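## Setting Up an Alphabet Scavenger Hunt Night

Tuesday works well for this one, after dinner and before baths. Plan on 5 rounds.

1. Write each clue on an index card. Use one letter, shape, or number per card.
2. Hide the cards at child height, one room per round.
3. Read the first clue aloud and start the timer.
4. When a card is found, the child names what is on it and looks for a match in the house.

Non-readers can play with shapes alone. Squares are the easiest to match — most rooms have several.
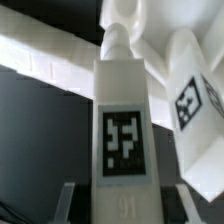 *Black-and-white square marker, with the number 91 below it.*

For round 5, switch to numbers. Accept any printed or molded digit, including those on toys and jar lids. We use the Skallix card set, but plain cards do the same job. Serve the snack after the last card is in, then store the cards by round in a zip bag.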